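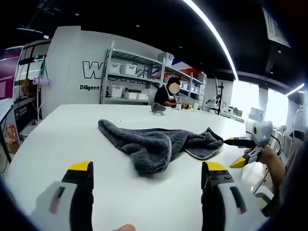
2. Folding a thick towel

Handout for Unit 8, Linen and Cloth Care
Instructor: Viola Amato

Use the Anley towel for this part. The thin Kouris cloths come back in Unit 9. Thick pile hides the edges, so work from the border. On a dark gray towel, look for the lighter gray edge and follow it with your fingers to a corner.

Start from a crumpled towel every time. Do not shake it out first. 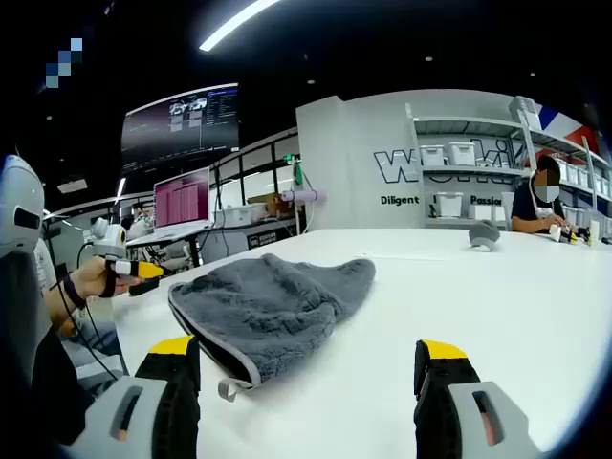 Find one corner and pull it toward you, then find the next one along the same side. If you reach a fold before a corner, go back the other way. Lay the side down straight before you touch the rest.

Flattening. Work from the middle out with a flat hand. Check for corners tucked underneath – this is the usual mistake on the Saturday test.

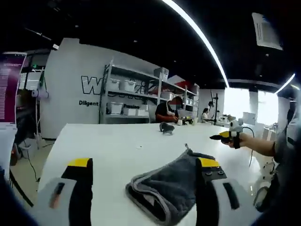 The first fold brings the short sides together. Line up the borders and leave the middle alone until they match. The second fold goes the same way, and the finished towel should have 2 borders showing on one side only.

Partners. One person holds the near edge, the other brings the far edge over.
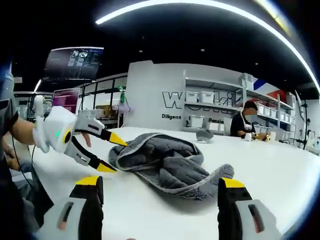 Switch places after each towel. Write your times on the Gelow sheet, page 239.

Reading for next week: Brarnen, page 351 to the end of the chapter.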